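Last updated: Sun 4 February
Reading time: 3 minutes

Astelmont Hut Users list
Subject: Re: Which huts are open after the storm?
From: Clodagh Corrigan

Hello all,

Aleksandra wrote:

> Does anyone have a current picture of what's open on the Vultden side? The
> notice at the road end still says "check before you go" but the number on it
> rings out. We've got 7 of us booked into Hedlund Hut for the long weekend and
> I'd rather not march everybody up there to find the door nailed shut. Also,
> is the swing bridge back? And did the list archive ever get sorted, as I
> wanted to look up the old flood route and couldn't get in.
>
> Aleksandra Wilczyńska

Thanks for asking, Aleksandra, you've saved me from putting this off for another week! I walked in as far as Hedlund on the last dry weekend in January and spoke to the ranger on the way out, so what follows is a mix of what I saw and what she told me. I'll try to say which is which.

The archive first, as it's quick. It's back up at the same address, and your old password should work. If it doesn't, write to me off list and I'll reset it.

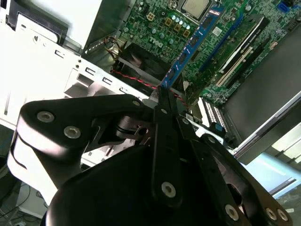
HUTS

Hedlund is open. I slept there. The door is fine, the stove draws well and the roof is sound apart from a drip over the top bunk nearest the window (bring a mug, or take a different bunk). The water tank got a good dose of silt when the slip came down behind it, and the ranger's advice is to boil everything until they've had it drained and flushed. There's a side stream five minutes back down the track that was running clear when I filled up, though I boiled that too.

Tender Hut is shut. I didn't go up to it, this is from the ranger – one of the piles has shifted and the whole porch end is leaning. There's tape across the door and she was very firm that it isn't to be used even as a lunch stop. The tent sites on the flat below are all right to camp on.

Vultden Bivvy she simply didn't know about. They haven't had anyone over that side yet. If you're going that way, carry a tent and assume it's not there.

TRACKS AND THE BRIDGE

The swing bridge isn't back, sorry. The cables are still up but the decking has gone from the middle and both ends are fenced off. You can ford upstream of it at the wide gravelly bit when the river is low, and I did, knee deep on me and very cold. After any proper rain I wouldn't even think about it. The flood route you were after leaves from the true left just before the bridge and climbs to spot height 408 before dropping down to the hut. It added most of an hour to my walk out, and there are 3 big trees down across it, all of which you can get round if you don't mind crawling and a bit of swearing.

The main valley track is in better nick than I'd feared. A digger has been in as far as the second gate, and beyond that it's mud but perfectly walkable mud.

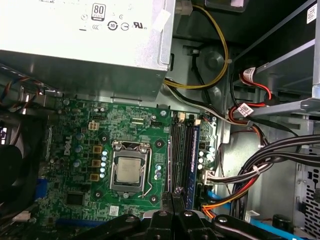

Bookings are the other thing people keep asking me about. If you paid for a night at Tender you're owed your money back, but it won't come to you by itself, you have to fill in the form and put your booking number on it. Paper copies of the older bookings aren't much help because half of them never had a number, so I've been going through the hut club's own list of 190 nights and matching them up by name and date. It's dull work, and my whole notion of order at the moment is on a par with that white tape stuck on the metal edge of the power supply, but I'm getting there. Send me your dates if you can't find your number and I'll look it up.

For your lot, Aleksandra, I'd say go, but plan on the flood route both ways and start early. Hedlund is a squeeze with seven plus whoever else turns up, so a couple of tents would be kind to everyone. And if any of you get as far as the turn-off for the bivvy, please have a look and post what you find. The ranger would like to know as well.

Fords are on the old map sheet, by the way, not the new one. I can scan mine if anybody's stuck.

Cheers,
Clodagh

Contact the list owner | © Astelmont Hut Users | Back to top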